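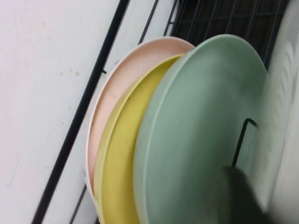

Loubna Bouzid asks whether she can show the arm a task if she has never programmed anything. Yes. Most of the people who teach tasks at Jelilstead have no programming background. You move the arm, the software records what you did, and the training happens on our side. Her question comes up at nearly every intake session, so it goes first.

Frequently asked questions for demonstrators, Jelilstead teaching room

What is a demonstration?

One complete run of a task, from the start position to the end position, performed by you through the arm. For the dish tasks, a run might be one plate taken out of the rack and set down on the counter. You press the pedal to start recording and press it again when the arm is back at rest.

Do I guide the arm by hand or use the remote station?

We teach both. Guiding by hand means holding the arm above the wrist and walking it through the motion. The remote station has a smaller copy of the arm, and the large arm follows whatever you do with the small one. Beginners usually find hand guiding easier on the first day. For anything with dishes we prefer the remote station, where your own hands stay out of the wrist camera's view.

How many demonstrations do you need?

A new task needs 300 accepted runs. We split them between people so the robot doesn't learn one person's habits. A normal session is 36 runs with a break in the middle. If you get tired before that, stop. Slow, shaky runs at the end of a session are the ones we throw out most often.

How do I take a plate out of the rack?

Take the front plate first. Bring the open fingers down over the rim, one on each side of the plate, and close them slowly. Lift along the same angle the plate is leaning at until it has cleared the wire, then turn the wrist. If you turn too early the lower edge catches on a prong.

Does the color of the plates matter?

It matters to the training, so we mix them. Please don't sort plates by color between runs. Change the order whenever the prompt on the screen tells you to, and otherwise put them back the way they were.

What if I bump something or drop a plate?

If the arm touches the rack lightly and you can carry on, carry on and finish the run. If you drop a plate, press the pedal, mark the run as failed and reset. Don't delete it. Ghizlane El Idrissi reviews the failed runs and keeps the ones that show a good recovery. You won't be charged for a broken plate.

The picture from the wrist camera is blurry when I move. Is that a problem?

A little blur on the fingers is normal. If the plates themselves are blurred for most of a run, you are moving too fast. Set the speed limit on the station to 80 percent and try again.

Can I pause in the middle of a run?

Short pauses to think are fine, but hold the arm still. If you stop for longer than 2 seconds the software flags the run and a reviewer has to look at it. It may still be accepted.

Why was my run rejected?

The reason is listed next to the run in Bergeron, our review tool. The common ones are starting before the arm was at rest, reaching into the work area with your own hand, and ending with the plate still in the gripper. If you disagree with a rejection, leave a note on the run and Gaetano Ferraro will look at it again.

Can I watch the robot do the task on its own?

Yes. We run the trained tasks on Wednesday from 3 p.m. in the main room, and demonstrators are welcome to come. Please stay behind the yellow line while the arm is moving.

Who do I contact about scheduling?

Samah Benmoussa handles the session calendar. For a station that won't connect or a pedal that isn't responding, use the help button on the station screen.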